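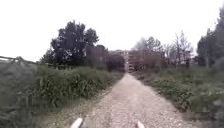 Gravel path with tall grass on the left and low vegetation on the right, apartment building at the far end.

Nulham Path Teaching Kit
Item 1342 – by Tramura

The Nulham kit lets you drive a walking or wheeled robot along a route by remote control, then saves your driving as a demonstration. Tramura says one pass is enough to teach a path. We sell the kit and we would not plan on that. Two passes in the same direction is the least we'd start with, and a soft edge where gravel runs into weeds deserves more.

What you get
Hand controller with two sticks and a mark button
Receiver box and mounting plate
Charging cable
Recording software, license for one robot

How it works
Hold the mark button and drive. Let go and recording stops. Stick inputs and camera view are stored together, so a sloppy correction gets stored too. Delete bad runs the same day, while you still remember which ones they were.

What we doubt
The brochure promises "natural teaching for anyone." Bình Nông in our shop needed 11 runs before he kept one, and he drives these things for a living. The brochure also says a route taught under gray skies will hold up in full sun. We have seen no test results for that and have asked for them. Tall grass leaning over the path is another open question – it moves, and it gets cut.

Hand guiding
The Moradi handle is sold separately. It bolts to the same plate and lets you push the robot through a turn yourself. Good for tight corners, tiring over any distance. It does not fit the older Jekside base.

Before you order
Check that your robot accepts outside drive commands. Plenty don't, whatever the sales sheet says. The controller has no emergency stop of its own, so keep the one that came with your robot within reach.

Returns accepted on unopened kits. Software licenses are not refundable once activated.

Page last checked March 14, 2020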